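Section 4 -- Picking soft things up off the floor
*Kater arm with the Arnach two-finger gripper. Last gone over May 2026.*

I wrote the first version of this section after a bad week with a pile of tea towels, and Napaporn Chaimongkol has since gone through it with a red pen, so it's a good deal shorter than it was. Read Section 3 first if you haven't set your stop button up yet. I mean it!

### 4.1 Before you switch the arm on

1. Walk the floor. Pick up pins, coins, loose threads and anything else the fingers might scoop up along with the cloth.
2. Check both finger faces. If there's fluff on the pads, brush it off dry (no sprays, please, they leave the pads slippery for ages).
3. Put the basket where the arm can reach all of it, and keep it at least 20 cm from where you'll lay the item.
4. Set the speed limit to 160 mm/s. The Kater will happily go faster and you'll be tempted. Leave it.

> **Caution:** Keep your hands out of the space between the fingers whenever the arm is live, even if it looks parked. If you want to straighten the item, press stop, wait for the amber light, then reach in.

### 4.2 Lining up

1. Open the fingers all the way.
2. Bring the gripper in low and slow until the item sits between the two fingers, with a bit of bare floor showing on each side.
3. Stop there and look at the wrist view before you go any further. Is anything under the item, or poking out from it? If you're not sure what it is, stop the arm and go and see.
4. For hats, line up on the crown and let the brim do what it likes. I spent far too long trying to grab brims -- they fold, they slide, and you end up chasing the thing across the room.

> **Note:** Floors with a strong wood grain can muddle the Saithong edge finder. If the outline on your screen keeps jumping about, turn the edge finder off and line up by eye.

### 4.3 Closing and lifting

1. Close at grip level 10 to begin with. Go up one level at a time if the item slips.
2. Lift straight up a little way and hold. Count to three in your head.
3. If it's still there, carry on to the basket. If it's sagging badly, put it down and start again from 4.2.
4. Don't turn the wrist past 180 degrees while you're carrying anything. Long sleeves and straps will wind themselves round the fingers, and getting them off is a miserable job.
5. Lower over the basket, open, and back away the way you came in.

> **Caution:** If cloth is hanging over the rim of the basket, come in from the other side. A finger that snags a hanging corner can drag the whole lot over.

### 4.4 Writing it down

Log every drop and every stop, including the silly ones. The Grandthorpe house rules ask for the item, the grip level and who was at the controls, and a line each is plenty. I'm going through the logs again in August, so legible handwriting would be lovely.
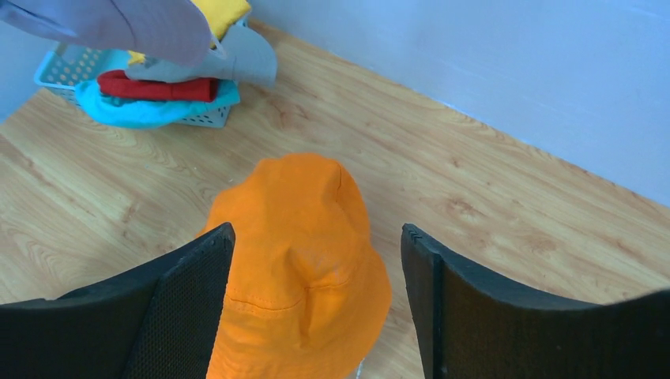 *Fig. 4 -- Step 2 of 4.2: fingers open, hat between them, floor showing either side.*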